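Keeping the Counter Open: An Interview on Rural Library Service

July 31, 2024

The Ellden District Library serves a county of small towns, the largest of which has 2257 residents. In February the library's board adopted a new service plan, the first in more than a decade. The district's director spoke with the Dorovora Review about what the plan asks of staff and what residents may expect from it.

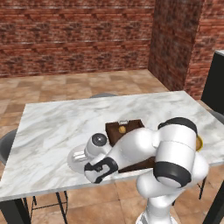
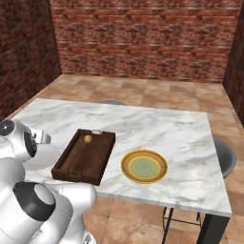
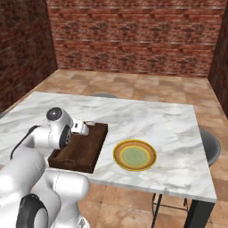
The director began with opening hours, the subject on which the district receives the most letters. Under the previous schedule, the Tralach branch closed at five in the afternoon and did not open on weekends. "A person who works a regular shift could not return a book in person," the director said. "We had known this for years, and we had treated it as a matter for the next budget."

The plan moves three weekday mornings to the evening. Staff were consulted before the change, and two employees with young children kept their daytime hours. The director described those talks as slow and said that the district should have started them sooner.

Lending is the second concern. The district holds a large stock of fiction, much of it bought before 2000, and has set aside funds to replace worn copies. It will also add 700 titles in large print. Requests for these come mainly from readers who receive books by mail, a service the district has offered without charge for many years.

"Mail readers do not come to meetings and they rarely fill out surveys," the director said. "We learned what they wanted by reading the notes they put in the return bags. Several asked for westerns. One asked us to stop sending westerns."

Asked about the closing of the Wilczyńska reading room, the director acknowledged that the decision had caused disappointment. The room had a leaking roof and no accessible entrance, and repairs would have taken most of the building fund. Its local history papers have been moved to the main branch, where they may be consulted by appointment. A stop by the bookmobile every second week now takes the place of the room's lending service.

The director declined to say whether the arrangement is permanent. "The board will look at use over a full year. I would ask people to borrow from the bookmobile if they wish to keep it."

The plan also ends fines on overdue children's books. Fines on adult items remain in place, with a limit of 60 days, after which the borrower is billed for the cost of the item. The board will review that rule at its next annual meeting, and written comments may be left at any branch.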